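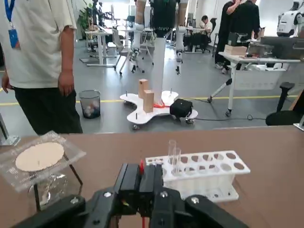

Can a small museum ask a newspaper to correct an exhibition review?

Posted April 29, 2023 in Museums and Exhibitions

I do part-time publicity for the local history museum in Makstead. In February we opened an exhibition on the 1930s textile strike, with letters, court papers and some recorded interviews. The Prarkcombe paper sent its arts writer and the review ran the following week.

Most of it is opinion and I can live with that. The writer thought the show leaned too hard on the strikers' side and that the last room was sentimental. Fine. But the review also says that the company's records were "left out entirely." They weren't. There is a full wall of them in the second room, on loan from the county, with 119 items listed in the handout. It also says the show was paid for by the union, when the union gave $3000 and the rest came out of our own budget.

Our director wants to send a long reply going through the whole review line by line. I think that will make us look thin-skinned. One of our lenders has already written an angry post about the critic, and that got more attention than the review did. Is it normal to ask for a correction on a review, or do papers treat those as opinion and leave them alone? And does it matter that a couple of months have gone by?

makstead_desk

A review is opinion, but the facts inside it are still facts, and papers do correct them. I worked on a copy desk for a long time and we ran corrections on theater and art reviews fairly often. Wrong dates, wrong names, wrong funding, that kind of thing.

Keep the two matters apart. Send one short email to the corrections address, or to the arts editor if there isn't one. Quote the two sentences exactly as printed. Under each one say what is wrong and attach something that shows it. For the company records, attach the handout and a photo of the wall. For the funding, attach whatever you can share that gives the $3000 figure next to the total. Don't mention the tone, the last room, or whether the critic was fair. Once you bring those in, the editor can file the whole thing as a complaint about a bad review.

"Left out entirely" is the stronger of your two points. "Paid for by" is looser. An editor may say the union did pay for it in part, and offer you "partly paid for by." I would take that.

The delay isn't ideal but it doesn't rule you out. The online version is what people will find from now on, so ask for that to be fixed and for a note at the bottom. They may not print anything on paper this late.

If your director still wants to answer the criticism, that is a letter to the editor. Check the length limit first. Ours was 200 words and we cut anything over it, usually from the end -- so put the main point at the top. Send it separately from the correction request, and have the director sign it.

As for the lender, you can't stop them posting. I'd ask them once, politely, to leave the critic's name out of it.

oldcopydesk

Don't bother. Critics never admit they were wrong and you will just get a second bad article. Put your own version on your website and move on. Bad reviews sell tickets anyway.

Ekomel

I run a gallery and had something close to this. The review said our show had no work by living artists, when two of the painters were at the opening. I emailed the critic directly before going to the editor. It was fixed online the same afternoon and I got a short apology. So I would try the writer first, if there is an address under the byline, and give it a few days.

One thing to check before you send anything. Walk through the show yourself and see how easy it is to miss that wall. In our case the labels for the newer work were low down and behind a door that was often left open. The critic was still wrong, but I moved the labels. If the company papers are somewhere people pass by quickly, you may want a sign, and you'll want to know that before an editor asks you about it.

Lục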